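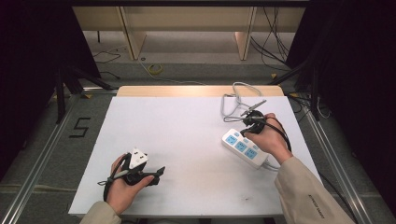
Station 5, with the power strip and both hand-held grippers in use.

Filed under: Student Projects, Robotics | 2 min read

Our group spent a Tuesday in June at the Prandlow open day, and I have to say we liked the plug table best of all (we went back to it after lunch!). Vasiliki Stergiou showed us how people work with a gripper in each hand, so that a robot can later learn from the recordings. Even a plain black plug takes patience - you have to line up the prongs with jaws instead of fingers.

Arwel Samuel told us one task can need up to 700 tries, and I believe him after my own two. 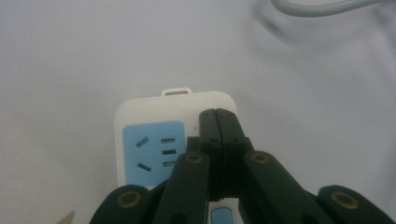

What we took home

The slots in the blue panels come in different shapes, so the angle of the wrist matters a lot. Zoi wants to build a simpler gripper for our fall project, and Manolis Kourkoulas has already started sketching the joints.

We use cookies to remember your settings. Accept | Manage choices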